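Household Economics, Week 6: Kitchens, time and who gets counted

Notes for the Tuesday group. Slides are going up later, these are the fuller version but still rough. Corrections to me please, A. Kinsella.

Reading for this week: Hanrahan ch. 2, Kaufmann handout (the short one). Wijesinghe optional but good.

1. Where we got to

Last week: the household as a place that makes things. Meals, clean clothes, looked-after children. Older textbooks had firms producing and households consuming, full stop. Problem: a bag of flour is no use to anyone until somebody bakes. So the purchase is an input. Output is the meal.

Key terms, learn these: household production, time use, opportunity cost, third-person test.

Third-person test = could you in principle pay someone else to do it? Cooking yes. Ironing yes. Sleeping no. Watching a film no. Awkward ones: reading to a child, gardening, walking the dog. We argued over the dog for far too long.

2. Putting a value on it

Two main methods.

Replacement cost. What would you pay someone to do the job? Then, generalist wage (one housekeeper doing everything) or specialist wage (a cook, a cleaner, a childminder)? Specialist gives a bigger number. But a chef is quicker than me, so hours don't match up.

Opportunity cost. What could the person have earned instead? Gives the silly result that a surgeon's omelette is worth more than a student's. Still comes up in the exam so know it.

Hanrahan prefers generalist wage. Kaufmann thinks both miss the planning (lists, remembering the milk, noticing the bin is full). Seperate point from the hours themselves, keep it separate in your essays.

3. Equipment

Capital goods in the home. Anything that lasts and helps produce the meal. Small items tend to drop out of surveys, big ones get asked about by name.

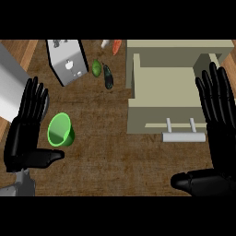
Fig. 1. Kitchen items and appliances on a wooden tabletop (computer rendering).

Main puzzle: did appliances save time? Hours on any one task fall. Total hours fall much less than you would expect. Possible reasons, from discussion:

- standards go up (sheets weekly, shirts daily)
- work comes back into the house that used to be sent out, laundry the usual case
- fewer people sharing the jobs, no servants or older daughters at home
- more varied meals

Ching-wen's point was that a machine can save effort without saving time. Worth a paragraph in anyone's essay. Being less tired doesn't show up in a diary.

4. Diaries

Respondents fill in the day in slots. Main activity, second activity, who with. Trouble is the second column. People leave it blank. Stirring a pan while minding a toddler gets written down as cooking and the toddler vanishes.

Our practice data set (Prilia, on the shared drive) has some 3000 diary days. Use the first 1000 rows only for the exercise, the rest has coding problems I havent fixed. Weekend days are over-represented so weight them or say why you didn't.

5. For next time

Keep your own diary for one weekday. Slots as on the sheet. Fill in the second column!! Then value your hours by both methods and bring a page of working. Doesn't need typing up.

Also read Kaufmann on planning, pages 6 to 9.

Essay titles out in March as before. Anyone wanting the dog question as a title, come and see me.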